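The left arm stopped again

November 21, 2021

I lost most of this week to one fault, so I am writing it down while I still remember the order I did things in.

The job we run at the moment is simple. Two arms, one basket, a few pieces of toy-sized shopping. The left arm picks something up off the table, puts it in the basket, and the right arm moves things over inside the basket so there is room for the next one. We had done this since July with only small problems, mostly dropped lemons.

On the first bad run the left arm went out towards the lemon, got most of the way and stopped dead. No noise, no jerk. The right arm carried on, because at that time the two were not tied together in software, and it put its gripper down where the left one was still hanging. They touched. It was slow and nothing broke, but I did not like it. I hit the stop and wrote it in the log as a joint timeout on the left wrist.

I restarted and it ran fine for 42 picks. Then the same thing.

My first guess was heat. I let everything stand over lunch, took the speed down and tried again. It stopped on the fifth pick, so that was the end of the heat idea. My second guess was the new build of the control program from Skateck, which Jolien had put on the week before. We went back to the old build and had the fault within the hour. I owe Jolien an apology for what I said about the update, and he has had it.

After that I wrote a small script to save the wrist messages with the arm's pose. I left it going through 208 picks with the right arm parked and got 5 stops. When I plotted them, all 5 were at full reach with the wrist turned down. Close in, it never failed.

That pointed at the cable. It runs down the link, round the elbow and away under the base bar, and I had clipped it myself in July when we moved the arms. I had left too little slack at the elbow. Every long reach pulled on the plug at the wrist end, and after enough of them the plug had worked itself partly out. You could not see it by looking. I only found it by holding the plug while Floor moved the arm out by hand with the power off.

I pushed the plug home, put a new clip on, gave the cable a bigger loop and did the right arm the same way, although it had shown no fault. Edem asked why I had not checked the cables first. I have no good answer. The log said timeout and I went looking for something to do with time.

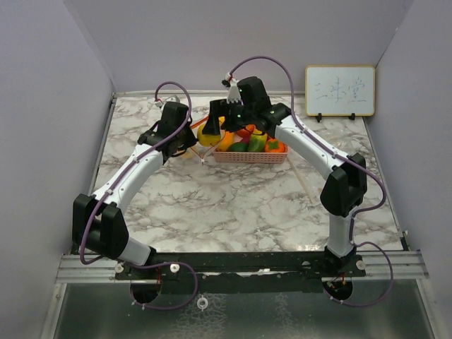 The right arm over the basket, the left beside it, with the cables looped high at the wrists.

The cable was my mistake, but the touch bothers me more. One arm losing contact should stop the other, and it did not. Floor has now added a check so that if either arm misses its messages, both hold where they are. We tested it by pulling the left plug on purpose with the arms well apart, then did the same on the right. Both held each time.

We have also changed two habits. Nobody reaches over the table to free a stopped arm until the power is off, as a stopped arm can come back when the plug makes contact again. And the cables get a tug test at full reach before the first run of the day.

Still to do: a proper locking plug for each wrist. Rasa has asked Vasetti for a price. Until those come I am keeping the speed down, and the script stays on.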